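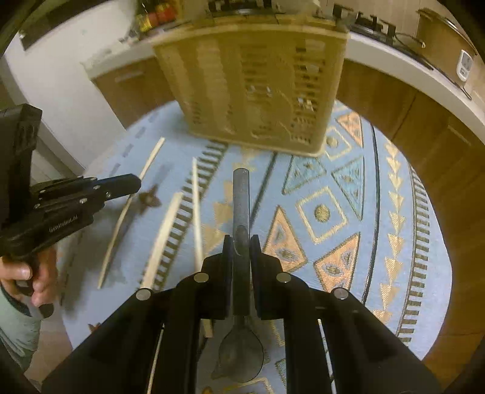
The case for one basket

Household advice on cutlery assumes a drawer, and the drawer assumes a divided tray. The tray has compartments for knives, forks and spoons, plus a long one across the front into which everything else is dropped. I have used trays of this kind for most of my adult life and I now think they are a poor answer to the problem. A plain plastic basket with slotted walls, kept on the table or the counter, does the same work with less handling.

The argument depends on what is being stored. If a household owned only matched sets of metal cutlery, a tray would be adequate. Few do. My own table, at the point of sorting, usually has a grey metal spoon near some pale wooden sticks of differing widths, and behind them a yellowish-beige basket with slots in its sides. The spoon fits a tray. The sticks do not. One is long and thin, one is wide and flat, and a divided tray has no compartment that suits both.

Storage length

The tray I gave up was a Tasar, sold as suitable for a standard drawer. Its long compartment measured 300 mm internally. Anything longer had to lie diagonally, which meant lying across other things, which meant the drawer caught on opening. The usual remedy is a second container for long items, normally a jar by the hob. The household then has two places to look and a recurring disagreement over which of them should hold a medium-length spoon.

A basket sets no such limit. Long items stand up or lean over the rim. Short items lie at the bottom. The only dimension that matters is the height of the wall in relation to the shortest thing that must be kept upright, and even that can be ignored if one is willing to reach in.

Drainage and air

Wood and metal want different treatment after washing. A metal spoon can be dried with a cloth in one pass. Wood holds water in the grain and needs moving air on all sides for some hours. A closed compartment gives it none. I have taken wooden utensils out of a drawer with grey spots along the underside, after drying them in what I thought was a reasonable manner.

Slotted walls solve most of this. Air enters from the sides, and the contents rarely pack closely enough to block every opening. The floor of the basket should be slotted or perforated too. If it is solid, put a folded cloth under the contents and change it when it feels damp. Overfilling defeats the purpose: once the wood is wedged against other wood, the slots might as well be taped over.

Plastic is the right material here, although the shops would prefer to sell wicker or wire. Wicker frays and collects crumbs in the weave. Wire marks soft wood and lets thin items through. A moulded basket with a thick rim can be lifted in one hand and rinsed under the tap. Kornport makes one in wire which I bought, used for 4 months, and moved to the shed, where it holds seed packets without complaint.

Sorting on the table

I tip everything out and sort on the dining table, on the cloth. Sorting over a sink is unpleasant and sorting in a drawer is hardly sorting at all. A round table is slightly worse than a rectangular one for this, as there is no straight edge to line things up against, but a patterned cloth stops thin pieces from rolling and makes less noise than bare wood.

The order I use is metal first, then wide wood, then narrow wood. Metal goes in with the handle up. Wide pieces go against the wall, flat side to the slots. Narrow pieces fill the middle. A full sort takes 6 minutes. The same job with the tray took longer, mainly owing to the crumbs in the corners of each compartment, which had to be got out with a damp finger.

Objections

The first objection is hygiene. Open storage gathers dust, and kitchens produce grease. I accept this for utensils used once or twice a year, and those should be wrapped and put in a cupboard. Items in daily use are washed too often for dust to matter.

The second is appearance. A basket of mixed utensils looks untidy beside a closed drawer. It does, and I have no reply except that the untidiness was in the drawer before.

The third is sharp knives. They should not go in the basket under any arrangement. A rack or a block is the correct place. Table knives are harmless enough if they go in blade down.

There remains the question of what to put in the emptied drawer. Mine holds tea towels, folded in thirds, and it now opens fully.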